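Replacing the belt on the Camenzind

The deck had been running slow since October. Strobe dots drifted left at 33, and drifted faster in the first minute after start. A worn belt does that, and so does a tired motor, so I measured before ordering parts.

Speed check

I used a 3150 Hz test tone and logged the output for two minutes. Average came in at 3034 Hz, 3.7 percent low. At 45 the error was close to the same, so the trim pots were not the first suspect. Kilian Fuchs had a spare motor and lent it to me for a comparison. Same reading with the old belt on it, so I gave the motor back.
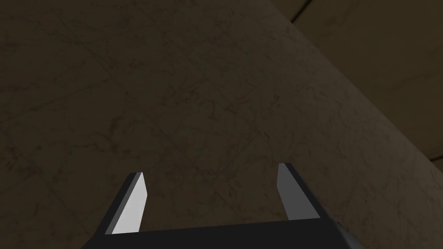 Fitting the belt

The old belt had stretched and had a flat spot where it sat on the pulley. I ordered a Prureo replacement. Clean the pulley and the inner rim with alcohol first, and keep bare fingers off both afterward. Lift the platter straight up - it sticks on the spindle - and loop the belt on with the ground side facing in.

With the new belt the tone read 3141 Hz. A small turn on the 33 trim brought it to 3150.
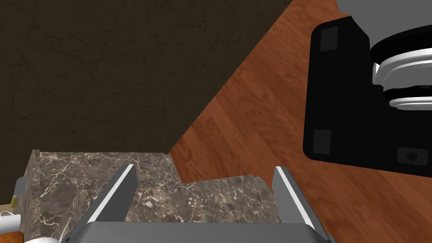 Dark brown stone with white and cream veins.

Still to do

Wow is better but I can still hear it on held piano notes. Carmela Zanetti suggests the bearing oil, which I have never changed. There is also a 51 Hz hum on the left channel that stays when the motor is off. I will swap the Zisov phono leads next and post the numbers.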